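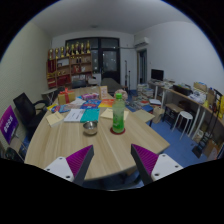 The Bottle Job

Kanokwan Paisan had worked at Edent for longer than the carpet had, and she had seen them bring in a lot of things that were going to free her up. The phone tree was going to free her up. So was Ramo, the booking software, which once put her down for 81 hours in a single week and thanked her for her flexibility.

Now it was bottles. Pick it up off the red coaster, hold it, put it back down. Fingers open, fingers closed. Every go was logged under a number, and she was on 3823.

"You're not doing it for us," said Singhal, who had come down from Cadeseck with a lanyard and a very clean shirt. "You're showing it how. After that it does the boring part and you do the interesting part."

"What's the interesting part?"

He looked along the table at the books and the gift box with its ribbon, as if it might be lying there somewhere.

"Oversight," he said.

She thought about that while she lined up the purple pads. There had been 400 people on the packing floor when she started, and most of them had been offered oversight at one time or another. Two of them still had it. They sat upstairs and watched a screen for a light to change colour, and they told her at lunch that they missed having sore feet.

She closed the grip, gently. You had to be gentle. Squeeze too hard and it would learn to squeeze too hard, and then some poor kid in a warehouse would get the blame.
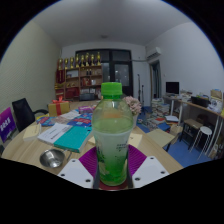

Singhal said it was lovely work, really natural, and asked whether she could do it a bit slower, the way she would if she weren't thinking about it.

"I'm always thinking about it," she said.

He wrote that down - she couldn't see why - and went off to find a coffee. Kanokwan set the bottle on its coaster, opened the fingers and started 3824.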